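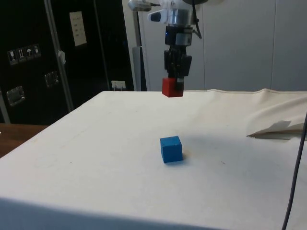 5 min read

How to cover a work table with a cloth that stays put

Every few months somebody tells me a cloth cover is the easy way to get a clean, pale work surface. Throw it on, smooth it out, start work. I have covered a lot of tables and I don't believe a word of it. A cloth thrown on a table is a cloth that will be on the floor by the end of the week, or bunched up under whatever you're trying to set down squarely.

It can be done decently, though, and it doesn't take special gear. You need a piece of off-white fabric bigger than the tabletop, an iron, some clips or tape, and two small blocks for testing. I use colored blocks, one red and one blue, because they show up well on white and they have square bottoms. A mug is no good for this. It will sit happily on a wrinkle that tips a block over.

Step 1. Measure the table, then measure it again with the drop

The tabletop is the part everybody measures. What gets forgotten is the drop, meaning the part that hangs over the edge. Too short and the cloth creeps back onto the top when you lean on it. Decide which side you'll be working from and give that side the longest drop. The back can get by with less if you fasten it.

Catherine Leckie, who taught me most of this, insists on an even drop all around. I think that's a dinner table habit. On a work table I want the extra in front.

Step 2. Wash it and iron it

Packaged fabric comes with fold lines, and I've read plenty of advice saying they "relax" on their own. The ones on my first cover were still there in July, and I had put it on in winter. Iron the cloth, and do it before it goes on the table.

Don't expect washing to keep it spotless. White cloth picks up specks and smudges as soon as it's in use. I stopped chasing the faint ones long ago. If a mark doesn't rub off and doesn't stain the things you put on it, leave it alone.

Step 3. Put the seam at the back

If your fabric has a stitched seam, run it along the rear edge, parallel to the table. A seam across the middle is a speed bump. At the back it's mostly out of your way, and it also gives you a straight line to check against. If the seam wanders away from the table edge, the whole cloth is on crooked.

Step 4. Pull from the middle outward

Lay both hands flat in the center and push toward the edges, front first. Pulled fairly flat is good enough. People who tell you to get it drum-tight have probably never had to take it off again. Parviz Rostami swears by double-sided tape along all four sides. I tried it once, and I was picking at the residue for longer than the cover had been on.

Clip the back, clip one side, then go to the front and let it drape.

Step 5. Test it with the blocks

Set the blue block toward the front, a bit left of center. Set the red one on the far half of the table, a bit to the right. Two blocks and nothing else on the top. If each one sits flat without rocking, that part of the cloth is fine. Move them around and try the places where you'll really be working, including close to the seam.

Wooden blocks with slightly rounded edges and a nick or two are perfectly all right. You're testing the cloth, so don't go out and buy new ones.

Now look at the corners. The back right is where mine always goes wrong - a loose fold rises there and bunches up, and it throws enough shadow to fool you about how big it is. Smoothing it by hand does very little. The extra fabric has to go somewhere, and usually it just pops up a few inches over. 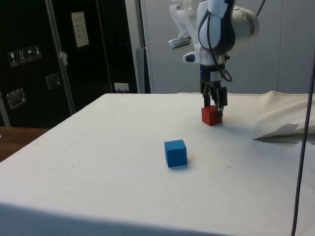

Step 6. Deal with the loose corner

Unclip the nearest side, lift the corner completely off the table and lay it down again with the spare cloth pushed over the edge. Make one fold, like on a bed, and clip it underneath. If it still rises, you can leave it, provided you don't need that corner. I've worked next to a rumpled one for weeks with no harm done, whatever the tidy people say.

Put a block near the corner when you're finished and check it again the next day.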